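Moving to the Bildale Hall: What Members Need to Know

The supper club moves to the Bildale hall in May. We have been in the back room at Zastis for long enough that most of us could find the light switches blindfolded, so a few things will feel different at first. Shu-fen Tu and Máté Veres went over the new place together and wrote up their notes, and most of what follows comes from them.

The main change is size. The Bildale hall seats 57 at tables, and our old room was full at 40. We will not fill it right away and do not need to. The waiting list had 22 names on it when we signed the lease, and everyone on it has now been offered a place. If you passed a friend's name along and they have not heard from us, please tell Sihan Jiang.

Rent is higher. We paid 2000 for the year at Zastis and will pay 3000 at Bildale, with heat and trash pickup included. At the old place we paid for both on top of the rent, and the heating bill last winter was a shock to everybody. Dues stay the same through the end of the season. After that they may go up a little, and members will vote on it first.

The tables belong to the hall and stay there. They are solid and the right height, but the tops have seen years of use, so we will go on using our own cloths. Guilan Dong has washed and mended the long ones. Four of the short ones are past saving and have been cut up for kitchen rags.
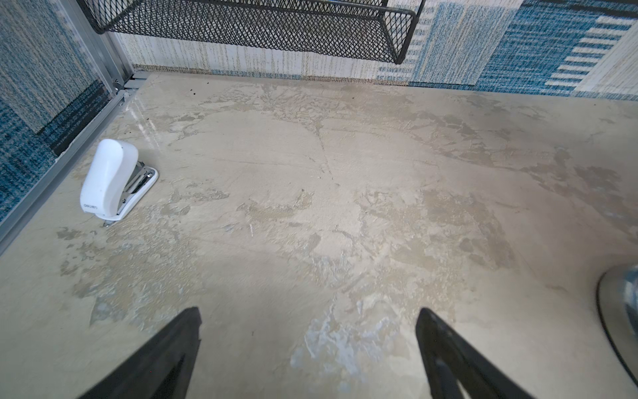 Doors open at 5:30 p.m. for anyone cooking and at 6:30 for everyone else. Please keep to this. The hall has a children's dance class before us, and the parents need the driveway clear until the class lets out. Park on the street or in the lot behind the Xiao bakery, where the owner has kindly said we can use the spaces after closing time. Do not park in front of the side door, even to unload. It is a fire exit and the hall is strict on the point.

The kitchen has two ovens, both gas. The left one runs hot — Máté burned a tray of rolls in it on his first try — so set it lower than your recipe says and check early. There is one large sink and no dishwasher. Washing up will be done in two shifts, with the first starting while dessert is out. The sign-up sheet will hang by the kitchen door as before, and it would be good to see some new names on it.

Storage was the hardest thing to sort out. We have one tall cupboard with a lock and the two shelves above the coats. Plates, serving bowls and the coffee urn go in the cupboard. Shu-fen has the key, and a spare is kept in the hall office. Anything left on the open shelves can be used by other groups, so label what you care about or take it home.

We are switching to plastic glasses for the time being. We lost too many of the old ones to chips and cracks, and the hall has a stone floor. The good glasses are packed away at Jinlong Wei's house and will come out for the winter dinner.

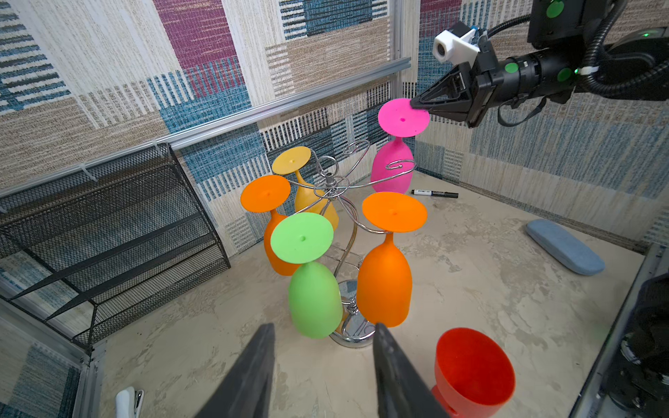 The first supper at Bildale will be a simple one: two soups, bread, green salad and a fruit crumble. Jinlong is making the lentil soup and could use one more person to chop. If you are bringing a dish of your own, write what is in it on a card, with nuts and dairy marked clearly. Last season we had several dishes with no card at all, and three people went without because they could not be sure.

The Wokik bus stops at the corner and the last one back into town leaves at 10:10 p.m. We plan to finish clearing by 9:45, so those who ride it should have time to walk over. If you need a lift instead, put your name on the ride list when you reply. Guilan is keeping the list and would like replies by the end of the month before the move.

Still wanted: a long-handled broom, two large stock pots with lids, and someone with a van for one trip from Zastis with the boxes.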